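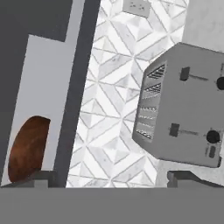

Santhorpe, Nov 19, 2019

Print this page | E-mail this page

Household Bread Waste in Santhorpe: second progress report to the Flikon Fund

Prepared by Xiomara Esposito, project lead, with field notes from Takumi Miyazaki

Dear colleagues,

With this report we inform you of the work done since our first report in the spring. The project is on time in most parts. In two parts it is late, and I explain below what we do about it.

As you will remember, the project wants to learn how much bread is thrown away in ordinary homes, and at which moment people decide that a loaf is no longer good. We invited homes in Santhorpe and in the neighbouring district of Minami Road to keep a bread diary for four weeks. In the diary they write what bread came into the home, where it was kept and what happened to the last pieces.

Diaries received

We have now received 572 completed diaries. This is more than we promised in the application. The return was best from homes where the diary was collected by hand, and weakest where we asked people to post it back, although the envelope was already paid. Diaries with fewer than two full weeks are kept apart and are not in this number.

The bread recorded as thrown away in all completed diaries together weighs 3015 kilograms when we change slices and loaves into weight with the table agreed with you in spring. I must say that this table is kind to sliced bread and less exact for rolls and flat breads. Takumi has weighed a set of local rolls from the Zisholm bakery and has found them lighter than the table says. We will use a corrected line for rolls in the final report and show both results next to each other, so that you can see the difference.

What people tell us

The reasons given are simple. Many families write that they buy a second loaf before the first is finished, because they are not sure what is left at home. The ends of the loaf are thrown away in homes with small children much more than in others. Mould is named less often than we expected – people write "dry", "hard" or only "old".

Storage is a point where we were surprised. Some homes keep bread in the fridge and believe that it stays fresh longer there, while it becomes hard faster. A smaller group freezes half of the loaf on the day it is bought. In their diaries the waste is clearly lower, but these are also homes where one person does all the shopping, and we do not want to say too early which of the two things makes the difference.

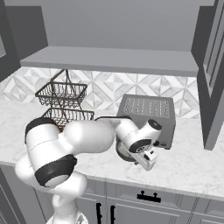 Evening meetings

We held 3 evening meetings for the families who wanted to hear first results. The first was badly announced and few people came. For the second and third we put a note in the bakery bags, and the room was well filled. Participants exchanged recipes for old bread, among them a soup with garlic and a sweet pudding, and asked us to print these. A small recipe sheet is in preparation and the text is already corrected.

Delays

The interviews by telephone began six weeks late. The person who was to do them left in summer for another post, and it took time to train the next one. We have now an interview plan with fixed evenings and expect to finish in December.

The second delay is in the typing of the diaries. Handwriting is sometimes very difficult, and we decided that two people read each difficult page separately. This is slower, but the number of corrections afterwards has gone down.

Budget

Spending follows the plan. Printing was cheaper than foreseen, and 2000 pounds remain in this line. We kindly ask your permission to move this sum to the line for typing. No other change is requested. The full table of costs is sent separately with the receipts.

Next steps

– Finish the telephone interviews and send you the short notes from them.
– Correct the weight table for rolls and flat breads.
– Print the recipe sheet and leave copies at the bakery and the library.
– Agree with you the date for the final report. We would prefer the end of spring, if this is possible from your side.

For questions on the diaries please write to Takumi Miyazaki, and for the budget to me.

With kind regards,
Xiomara Esposito

Search this site Enter keyword Go

We use cookies to improve your visit. Accept | Read more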